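Billing and Payments Notes: Refunds on Carrier-Billed Purchases

6 September 2022

Several readers who sell through Arow have asked why a refund issued on a carrier-billed order can take so much longer to reach the customer than one issued on a card order. The short version is that the two refunds travel by different routes, and on the carrier route the last step is controlled by the phone company's billing cycle. The longer version follows, with the settings that matter and a change that takes effect with the September release.

When a customer pays by card, the store holds a reference to the original charge. A refund request names that reference, the card processor reverses all or part of the amount, and the reversal shows up as a line on the card account. The store is told the result in the same session in most cases.

A carrier-billed order has no card reference. The store sends the purchase to a billing gateway, in our case Bromach, and the gateway passes it to the carrier as a line item against a phone number. The carrier approves or declines it against the customer's monthly spending limit. If it is approved, the item is added to the next phone bill, or taken at once from the balance on a prepaid line. Either way the store receives a token that stands for the line item.

The token has a life span. While the bill is still open, a refund request simply cancels the line item, and the customer never sees a charge. Once the bill has closed, the line item can't be canceled. The carrier has to issue a credit, and credits are placed on the following bill. Customers tend to look for money back in a bank account and write to support when they don't find it.

Elango Rajan, who maintains the gateway connector, went through the order log for the last closed billing period. It held 1,360 refund requests on carrier-billed orders. The most common support question attached to them was where the money had gone, and the second was why the spending limit had not been restored. Both have the same cause.

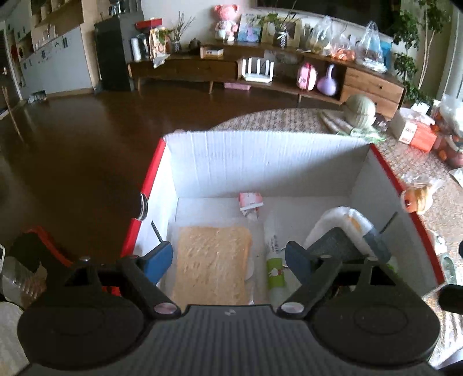
Bread and other packaged items in a white box.

The spending limit deserves a separate note. Carriers count a purchase against the limit at the moment of approval. A cancellation on an open bill gives that room back right away. A credit on a closed bill does not, as the limit for the closed period no longer exists and the credit is treated as money owed to the customer. A customer who buys a game on the last day of one period and asks for a refund on the first day of the next will see a full limit for the new period and a credit line further down the bill. This is correct behavior, but the store's order page has been showing it as "pending" the whole time.

Starting with the September release, the order page will show one of 2 states for a carrier refund. "Canceled before billing" means the line item was removed and no charge will appear. "Credit on next bill" means the carrier has accepted the request and will place the credit. "Pending" will be used only while the gateway is waiting for an answer from the carrier. Jayanthi Menon rewrote the customer emails to match, and the new text can be previewed in the seller console under Messages.

Partial refunds remain a weak point. Bromach accepts them, but not every carrier behind it does. Where a carrier refuses, the gateway returns an error that the old connector read as a temporary fault, so it tried again. The new connector reads the error properly and stops after the first attempt. The seller then has two choices: refund the full amount and ask the customer to buy again at the lower price, or grant store credit for the difference. The console will offer both on the same screen. It won't choose for you.

Prepaid lines follow their own rule. The money leaves the balance at approval, so there is no open bill to cancel against. A refund goes back to the balance, provided the line is still active and still with the same carrier. If the number has been moved to another carrier, the refund fails and is returned to the seller's account with the note "line not found". Please don't send it again. Contact support, and we will arrange a different method with the customer.

Anil Fernandes asks sellers to check three settings before the release goes live. First, the refund window in the console should be no longer than the life of the gateway token; anything past that will be rejected. Second, the notification address should be a mailbox that somebody reads, as failed refunds are reported there and nowhere else. Third, if you call the refund service from your own code, make sure it can handle the two new status values. Code that treats any unknown value as a failure will raise false alarms.

Sellers who use batch refunds should also know that the batch size is capped. A single file may hold up to 2,000 requests, and larger files are refused whole. Results come back in one report, in the order in which the carriers answer – not the order of the file. Match them by order number.

Test accounts are available as before. The sandbox has one postpaid line and one prepaid line, and the postpaid line closes its bill every 10 minutes so that both refund states can be seen without a long wait. Partial refunds in the sandbox always fail on the prepaid line and always succeed on the postpaid line. That is a simplification, and real carriers vary.

One known issue is still open. When a customer changes from a prepaid to a postpaid plan between the purchase and the refund, some carriers report success but place the credit on neither account. Revathi Mathew is collecting cases. If you have one, send the order number and the date of the refund request through the seller console, and leave the customer's phone number out of the message.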